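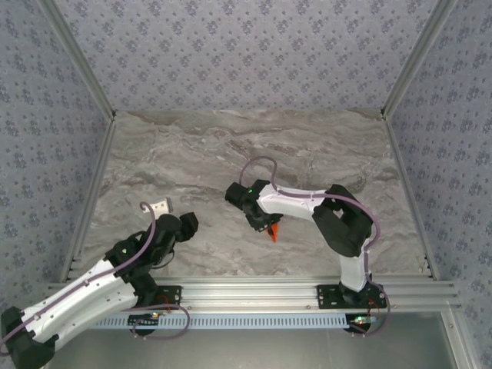

Ticket 797: Setik sync stops every night at the same place

Opened by: Rohani Hutapea
Product: Setik desktop client, connected to Jistenance storage
Status: Solved, left open for comments
Last updated: 30 August 2019

Dear support,

I am writing for our small office in Sesdale. We use Setik to copy the shared folder to Jistenance every night. It worked well from February until we replaced the old computer in the back office. Now the sync starts at the correct time, copies for a while, and then stands still at 76 percent. There is no error window. In the morning the icon is still turning, and the only possibility is to close the program by hand.

I made a log of what I tried, so you do not need to ask me for the same things again.

Step one. I restarted the computer and the router. The sync stopped again at 76 percent.

Step two. I removed Setik completely, also the hidden settings folder, and installed it again with the newest version from your download page. The first sync was slower, but the result was the same.

Step three. I turned off sleep mode. I was quite sure that this was the cause, so I was disappointed in the morning.

Step four. I tried the cable in place of the wireless connection. The speed was better and it reached 76 percent much earlier. From this I understood that the problem is not time, but one certain place in the folder.

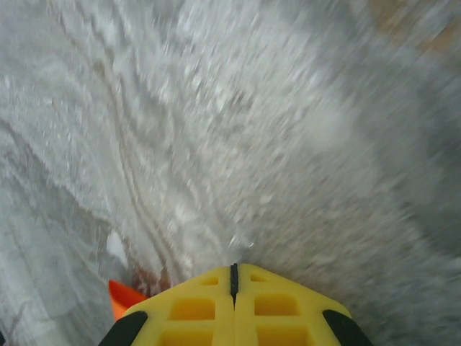 Step five. I moved the subfolders out of the shared folder one after another and started the sync by hand each time. This took me most of an afternoon. When the folder "De Smet" was outside, the sync went to the end with no difficulty. When I put it back, it stopped. De Smet is our supplier for paper and envelopes, and in this folder we keep their invoices and price lists.

Step six. I looked inside the folder. Most files are small. There is one archive of 192 MB with scanned invoices, and I thought it must be too large, but it synced alone without any trouble. Then I noticed a price list whose name ended with a space before the dot. On the old computer this name was apparently accepted. I cannot rename it in the normal way, because the computer says that the file does not exist, although I see it on the screen.

My questions are: how can I rename or delete this file, and is it possible for Setik to show a message when it meets such a name?

Kind regards,
Rohani Hutapea

Reply from Setik support

Hello Rohani, thank you for the detailed log. Please open the Jistenance web page, go to the same folder there and rename the file in the browser. After that, pause the desktop client, delete the local copy of the De Smet folder and let the client download it again. Make a separate copy of the folder first. We have passed on your request for a warning message.

Reply from Rohani Hutapea

I made the copy on a USB stick and followed your instructions. The rename in the browser was accepted at once. The local folder did not want to be deleted the first time, so I closed Setik fully, deleted it, and started the program again. The sync finished in the night and also in the next night.

One more remark for other users: after the download, all files in the folder had a new date. For us this is not important, but if you sort your invoices by date of the file, you should write the old dates down before you begin.

2 comments
Share this ticket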